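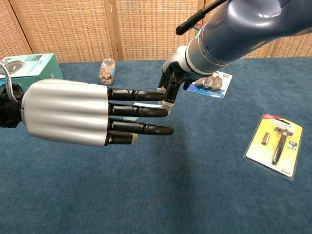

Do you really take the cables off every single time? Someone from Hilon asked me that when I gave this talk in April, and my answer is still no, I don't. I look first!

So, start with the slack. On our Nutwood cell I run both arms out to full reach, slowly, and watch the cable behind each wrist. If it goes tight before the arm stops, I re-route it and run the move again. (Pause here, people like to write this bit down.)

Next, fingers. Power off, then I bend each joint by hand and feel for grit. Small screws at the base of the fingers get a paint mark, so a turned one shows up right away — best cheap trick I know.

Then the two hands have to agree on where the middle is. We jog them in close, fingertip to fingertip, and save that pose as 5 in the Fistard controller. After 631 hours last year ours had drifted enough to knock packs over, and I blamed the software for days. It was a loose collar!

Log everything. Pylypenko has 1,422 lines in theirs and I'm jealous. Ours has 475.

Questions, then the spare finger goes round the room. Please give it back.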